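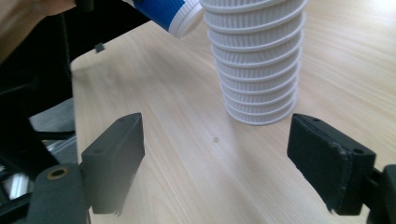 The cup station, seen from the hand-held gripper. White fluted cups in the stack, a blue-and-white one tilted above it.

Karnitz Hand-Held Gripper: our open day, and what you get in the box

Last updated: August

So we finally did it! After two years of people emailing to ask if they could come try the Karnitz before buying one, we opened the workshop doors for an afternoon, put the kettle on and let everybody have a go. I was on the cup table for most of it, which is why this page has turned into half product page and half diary. Specs are further down if that's all you came for.

For anyone new here: the Karnitz is a two-finger gripper you hold in your own hand. There's a camera on it that looks out between the fingers, so whatever you do with it gets recorded from the gripper's side. You do the job, the recording goes to the people training the robot arm, and you never have to learn to drive the arm yourself. Most of our customers are small labs and a few packaging shops.

The cup table

Paper cups are my favorite demo. They're cheap, they're light, and they punish you right away if you squeeze too hard (I have crushed more than I'd like to admit). We went with ribbed ones because the flutes give the pads something to bite on, and we mixed in some blue and white cups so visitors could tell theirs apart on the recording afterward. The plain white ones came from a box of 2,000 that I thought would be way too many. I'm now less sure.

The task was simple: add cups to the stack, keep it standing. Catalina Retamal drove down from Quiambao with two of her students and all three of them went straight for the tall stack, of course. What she wanted to know was whether the fingers block the view when you get close. A bit, yes. You always have both pads at the bottom of the picture, one on each side, and you learn to aim down the gap between them. She had the hang of it after a few tries and then I couldn't get the thing back off her.

One tip I gave all afternoon: come in at a tilt, get the rim over the cup below, then straighten up. If you come straight down you tend to catch the edge and push the whole column over. Vusumuzi Mahlangu did exactly that, twice, and blamed the table.

The other tables

Olga Godoy ran the folding table with dish towels, and that one had the longest line. Towels are harder than cups, no contest, and she's very patient. Zulema Leiva had the Clindness arm going in the back, playing out moves from recordings we'd made earlier in the week. It dropped a sponge in front of the biggest crowd of the day and got a round of applause anyway.

Josefina Maldonado asked me the best question, I thought: how worn do the pads get, and does it matter? They scuff. The inner edge goes first, and on our demo units you can see it. It doesn't change the grip much on paper or cloth. On glossy plastic I'd swap them sooner. You can do that at your desk with a small hex key, and the spare set is in the box.

What's in the box

Karnitz hand-held gripper, dark gray and black finish
Camera mount, already fitted
One spare pair of finger pads
Hex key and a strap for your wrist
Printed quick-start card (Olga wrote it, so it makes sense)

The numbers people asked for

Maximum opening: 115 mm
Weight without camera: 600 g
Warranty: 2 years

That weight sounds like nothing until you've held it up for an hour. Take breaks! We had a chair by each table and they got used. If your arm tires quickly, the Dondudum support boom clips on under the handle and takes most of the load. It's sold separately, and we had one out on the towel table. I was a skeptic and I've come around.

Can I come to the next one?

Please do. We haven't picked a time yet, but it'll be an afternoon again, doors at 1 p.m., and I want to add a table with zippers and lids since so many of you asked for fiddlier jobs. Bring your own objects if you like. Somebody brought a bag of walnuts this time and those were a lot of fun to pick up, less fun to find under the bench the next morning.

If you can't make it, write to us and we'll lend you a demo unit for a couple of weeks. You pay the return postage and that's it.

Related items

Karnitz finger pads, pair
Karnitz wrist strap
Dondudum support boom
Clindness tabletop arm
Carry case for one gripper

Get our newsletter: open days, new parts and the odd discount. Enter your email to sign up. You can unsubscribe whenever you like.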